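Tostley Expands Food Scrap Collection to Apartment Buildings

Residents of buildings with five or more units can sign up starting in December 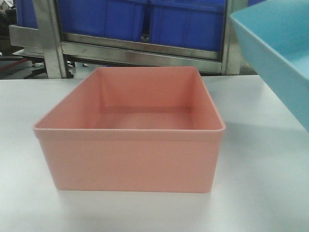

An open pink plastic bin on a white tabletop.

TOSTLEY – The Town of Tostley will extend its food scrap collection program to apartment and condominium buildings starting in December. Until now, weekly collection has been offered only to single-family homes and small rental properties.

The expansion covers 195 buildings on the existing east and west routes. Participation is voluntary. Property owners and managers must register a building before collection can begin, and tenants who want the service should ask their manager to apply.

"We have had requests from renters since the program opened," said Tülin Yalçınkaya, Director of Public Works. "The trucks already pass most of these buildings. What we needed was a contract that allowed for shared carts and a processing site that could take the extra material."

Collection will be handled by Nimach, the company that runs the current residential routes. Material will go to the composting site in Clultley, where a second covered processing area opened this summer. Finished compost is returned to Tostley each spring and offered free to residents at the Ojala Road yard while supplies last.

How the service will work

Each registered building will receive two locking carts, to be kept with its trash and recycling containers. Larger properties may request more carts after the first month of service. Carts will be emptied once a week, on the same day as the building's recycling.

Tenants may use any container they like to hold scraps in the kitchen. The town does not require a particular size or color. Scraps may be placed in the carts loose, in paper bags, or in certified compostable bags. Regular plastic bags, including those labeled "degradable," are not accepted.

Accepted items include fruit and vegetable trimmings, meat, fish, bones, dairy products, bread, rice, pasta, coffee grounds, paper filters, eggshells, and food-soiled paper towels and napkins. Pet waste, diapers, liquids, cooking oil, and coated paper cups must go in the trash. Yard waste will continue to be collected separately.

Cost

There is no charge to tenants. Buildings that receive town trash service will see no change in their bill for the first two carts. Buildings that use a private trash hauler may join for a monthly fee, which will be listed on the registration form. Replacement of a lost or damaged cart will be billed to the property.

Carts with heavy contamination will be tagged and left in place. The property manager will receive a notice explaining what was found and may have the cart emptied as trash. Buildings with repeated problems will be contacted by Public Works before any change is made to their service.

"Most mistakes come from packaging," said Ourania Alexiou, Waste Reduction Coordinator. "People put in a bag of salad without opening it, or leave stickers and ties on. We will send every building a one-page sheet for the trash room, and we can come and speak with tenants if a manager asks us to."

Registration

Forms are available at the Public Works counter in Town Hall and on the town website. Owners of more than one property should submit a separate form for each address. Carts will be delivered in the order that completed forms are received.

Service for single-family homes will not change.

Media contact
Ourania Alexiou, Waste Reduction Coordinator
Tostley Department of Public Works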